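Blocks and Boards, Summer Batch

5 July 2018

Welcome to the gallery! These are the blocks and boards Cameron Quinlan and I have been making in the back half of the Hernville shop, and I'm so happy to finally get them up on a page. We opened the first tin of green in March and haven't really stopped since (my apron will never recover!).

Stars are my favorite to cut and my least favorite to sand. Five points means ten little edges, and every one of them wants attention. I start at 300 grit and go very lightly near the tips, then give the flat faces a few long strokes.
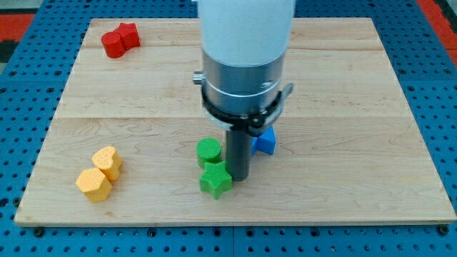 Cylinders are a lot kinder to the fingers, and I love how they look next to the stars, all round and steady. Green on green is a favorite pairing at my house, but put a blue star in with them and the whole group wakes up!

The boards get as much love as the blocks. We like pale wood with the grain left showing, so the colors can really sing against it. Cameron lays out the planks on the bench and shuffles them for ages until the lines please him.

Hòa Trình mixed the Bresa blue for us, and it took several tries and a lot of tea. It was worth every cup. Next up is a yellow, and maybe a crescent moon if I can work out the inside curve.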